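Pranine Bag Notes
README for the carrier bag set

Maintained by Pui-shan Poon and Hok-lam Mak
Last revised 2020-04-28

What this is

A set of pictures and short notes on everyday carrier bags and the things kept near them: baskets, pouches, loose packaging. The set holds 1,239 pictures. Most are of bags standing or lying open on a table, with a smaller group taken close to the material.

The set was put together for people who write sorting and packing guides and need to see how a bag sits when it is not being held up for a catalog. A bag with a lining behaves differently from a thin plastic one. The mouth may stay open or fold in on itself, and the handles end up wherever they fall.
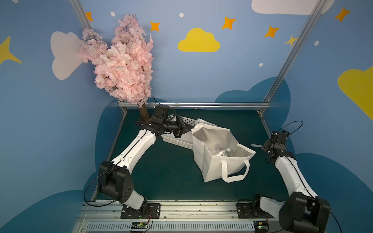

Bags are entered under outside color first, then lining, then handle. A white bag with a silvery lining goes under "white / lined / loop" even if the lining is the part you notice. Baskets get their own entry only when they are the main item. Otherwise they are listed under "nearby."

Folders

bags_open – mouth open, any position
bags_flat – folded or pressed flat
inside – linings, seams and folds at close range
nearby – baskets and other items sharing the table
notes – one text file per item

Notes on the "inside" folder

Humaira Awan wrote the wording guide for this folder. Use "foil" for the look of the surface and leave the material field blank unless the packaging names it. Record seams and creases separately. A seam is part of how the bag was made, and a crease can be gone the next time the bag is opened. If print shows faintly and can't be read, enter "unreadable" and do not guess.

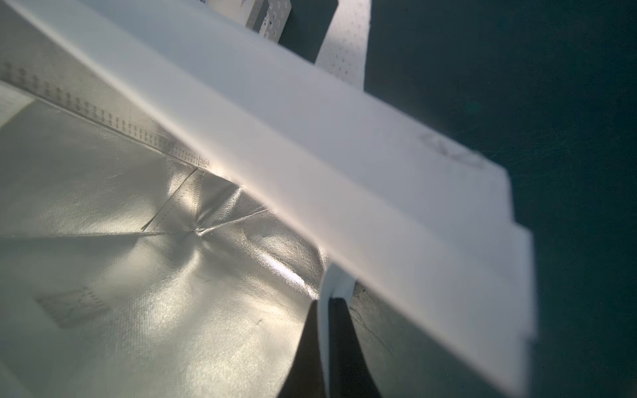

Creased silver foil lining with a perforated seam line and a white strip across it.

Known problems

Shiny linings leave bright streaks along the folds. We kept these pictures.
About 40 items have no size in their notes file.
"Pouch" and "bag" were used loosely before September and have not all been corrected.

Corrections go to Pui-shan Poon. Please give the folder and the item name.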